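Right, people keep asking what it's like since the automation came in at ours so here goes. Long one. On my break, typing with one thumb

Background for anyone new. I've been at the Tralow site nearly 28 years all in, counting the gap when my youngest was small. Packing, then sorting, then line lead, then sorting again. Small mixed goods. Gift shop stuff, party bag stuff, returns from online orders. The fiddly end of the trade

Returns is where the pain is. A carton comes back and it's forty different bits all knotted together. Somebody has to untangle, check, rehang, rebag. That somebody was me and the rest of Bay 2

First lot of automation was the belts and the scanner arch. Fine. Bit loud. Took the lifting off us and my back says thank you

Second lot was the carton opener from Drovby. Loved by all. No more blade cuts. Would marry it

Third lot is what everyone wants to hear about. The picking arms. Management calls it the Brarkau programme after the other site where they did it first. We call it the arms

So. The arms can pick a box. They can pick a bag if the bag behaves. What they can't do is a bundle of keyrings with the strings all wound round each other. They go in, grab, lift, and the lot comes up like spaghetti

Which means somebody has to show them. And that's the new job. That's what half of Bay 2 does now

You hold a pair of grippers, one each hand, and you do the job with those. Pick up, pull apart, put down. Over and over. It all gets recorded and goes off to Unnithan, who do the software side, and they feed it to the arms

I thought it'd be a doddle. I've got quick fingers, always have. First shift I couldn't pick up a single thing. Two jaws and no fingertips. You don't realise how much your little finger is doing all day untill it's not invited

Proper humbling. Bloke half my age next to me flying through it. Games consoles apparently

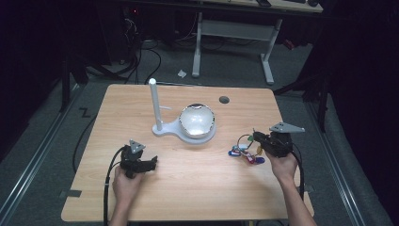 Nazmiye Baysal replied asking whether the hand grippers are paid at the same rate as the line or whether it counts as training, because at her place they called it training for months and paid it as such.

Good question and sore point!! At ours it went in as training. Lower band. We kicked off. Rep went in with the job sheets and asked them to point at the bit where we were learning something and the machine wasn't

Took a while. It's line rate now, backdated to August. Not the skilled rate, mind. They say that's under review. Been under review long enough to have its own birthday

Get it in writing Nazmiye. Whatever they tell you about a trial period get the end date on paper

Anyway where was I. The day itself

You do 40 minutes on, then a break, then swap to something else. That was us as well, they wanted two hours straight. Wrists wouldn't take it. It's the squeezing, same squeeze every time, and you hold your elbows out funny to keep the cables from dragging

Tip if you're starting: let the cable hang off the side and forget about it. If you fight it you lose. And short nails, and sleeves up

Also go slow. Slower than feels right. On the line you're judged on speed so every bone in you wants to rush, and then they chuck out your rushed ones

That's a weird feeling btw. Years of being told faster faster and now a lad with a laptop says could you do it a bit more calmly please

They bin the ones where you drop it too. Or some of them. I asked if dropping it and picking it up again counts and was told yes, those are useful. So a few of us have become very good at dropping things

Quota. There is one. The target for the whole team was 2270 good goes before the next update to the arms. There's a sheet on the wall with a line creeping up it. Felt like the church roof fund

We got there. Update went in. And the arms are better, I'll give them that. Little bags, soft toys, anything with one string. Two strings and it's back to spaghetti. So now there's a new sheet

What's changed for people though, since thats what you asked

Quieter. The old bay was ten of us round one big table, radio on, whole lives discussed. Now you're at your own table with the lights down and you can't natter much as you're concentrating. I miss the nattering more than I thought I would

Less standing. Less lifting. Nobody's been off with their back this year that I know of. Couple off with wrists. So it's moved, hasn't it

Fewer agency. They just stopped ringing them. No announcement. I only noticed when I saw the lockers. That one bothers me and I don't think it gets counted in whatever they count, as on paper no one was let go

Permanent staff all still here. We've got a letter, dated 2 May 2021, saying no compulsory redundancies from the programme. Keep a photo of it on my phone. Keep another one at home

And yes I do know what it looks like. Teaching the thing that does your job. My sister says it every Sunday roast. I don't have a clever answer. The work was going to be done by somebody's hands and I'd sooner it was mine, with a rate and a rep, than have it bought in from somewhere else and us find out after

Some on my bay won't do it. Fair play to them. They've been kept on rebagging, same pay as before. No one's been funny with them about it which I was worried about

What gets me is how little they knew about the job when they came in. Asked me to write down how I untangle. Write it down! I said I find the loose bit. How do you find the loose bit. I dunno love, I look for it

Ended up with three of us sat with their engineer for an afternoon just doing it while she watched our hands. She was sound. Said it was the best afternoon's work they'd done. I said that'll be the skilled rate then. She laughed. I didn't

Things I'd ask for, if it's coming to your place:
who owns the recordings and for how long
are they watching the work or watching you (ours promised no individual scores, then a league table turned up on a screen, then it went away again after words were had)
what rate
what happens to the temps
how long on before you swap

Didn't ask the fourth one in time. Ask the fourth one

Few people saying they'd love to have a go. You're welcome to my wrists

To the chap asking if the arms ever pack up. Yes. Every other shift. Then everyone stands round it with tea while it gets switched off and on. Some things carry over from the old days

Ok buzzer's gone. Will do replies after shift, be nice to eachother in there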